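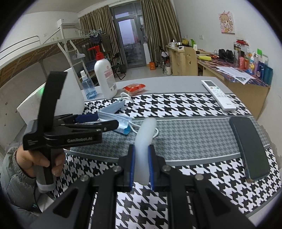

When a Hand-Held Gripper Won't Let Go

Home Kitchen Workshop Repairs Ask Us Search

June 9, 2023
By Ysaline Lemaire

Last month I was working at a table with a pair of hand-held grippers, the kind you squeeze yourself to record movements for a robot, and the right one stayed shut on a soft piece of tubing. I let go of the trigger and the fingers did not open. I pulled on the tubing, the fingers sprang apart, and the linkage caught the side of my thumb. It was a small cut, but it bled on everything.

The cause was a pivot screw that had backed out far enough to tilt one of the arms. The arm was rubbing on the plate next to it. I had noticed a faint scraping for two days and kept going. Most of the tips below come from that mistake. A few come from Florencio Carretero, who repairs small machines and looked the gripper over afterward.

If the fingers are stuck closed

Stop squeezing. Set the gripper down on its side and take your other hand off the second gripper if you are holding a pair. Don't pull on whatever is between the pads. A soft object stretches, and when it slips free the fingers move all at once.

If the gripper has a motor or any powered part, unplug it or take the battery out first. Then hold the body with one hand, well behind the linkage, and push the fingers apart with a wooden spoon handle or a piece of dowel. Push near the tips. If they will not move with light pressure, loosen the pivot screws a quarter turn each and try again.

Don't use a metal screwdriver as a lever. I did this once with an older gripper and gouged the pad right down to the backing.

Finding the cause

Open and close the empty gripper ten times, slowly, and listen. A scrape usually means an arm is rubbing. A click at the same point in every stroke is more often a screw head or a bit of grit.

Look at the screw heads from the side, at eye level. They should all sit at the same height. On mine, the bad one stood up by the thickness of a fingernail, and from above I could not see it.

Check the pads as well. A pad that has started to peel at one corner can fold under and wedge the fingers. Soft plastic and silicone also grab more than you would expect when the pads are brand new. Florencio wipes new pads with a damp cloth and a drop of dish soap, then lets them dry overnight.

Tightening the screws

Use a screwdriver that fits the slot fully. Turn until the arm stops wobbling, then back off slightly until it swings freely again. An overtightened pivot will stick as badly as a loose one, and this is the part I got wrong on my first try – the gripper opened, but so slowly that I thought the spring was gone.

A small dab of removable thread lock keeps the screw in place. Leave it a full day before you use the gripper. Put a dot of paint across the screw head and the plate, and you will be able to see at a glance if it has turned.

I check mine after every 50 grips on stiff objects and every 70 on soft ones. I had gone 582 without looking when the screw came out, according to my notebook.

Looking after your hands

Keep sleeves out of the linkage. A thick jacket cuff is fine if it is snug at the wrist, but a loose one will find its way into the arms sooner or later. Take off rings and bracelets.

Hold the gripper by the handle only. It is tempting to steady it with a finger on the plate, and that is where I was cut.

Take a break after 35 minutes. My grip gets sloppy past that and I start squeezing harder than the job needs.

Clearing the table

Clear a space wide enough for both grippers to open fully. Phones and charging cables are the worst things to leave lying nearby, the cable in particular, as a loop of it can go into the fingers along with the thing you meant to pick up. Lotion and spray bottles should go on another table. Lotion on the pads makes them slip, and then you squeeze harder to make up for it.

A tablecloth is kind to dropped parts and stops small screws from rolling, but it slides. Clip it to the table edge at the corners, or do the screw work on a tray with a rim.

When to stop using it

Put the gripper away if an arm is bent, if a screw hole is stripped, or if it sticks again after you have cleaned and adjusted it. Bent arms can be straightened in a vise, though they tend to crack later at the same spot. I ordered a replacement arm instead, and it took nine days to come.

If you have a cut from the linkage, wash it with soap and water and cover it. See a doctor if it is deep or will not stop bleeding, or if you can't remember your last tetanus shot.

Write the fault down with the date, even a small one. The two days of scraping would have been easy to spot on paper.

Contact | Copyright 2023 Cotitness Home and Workshop | Back to top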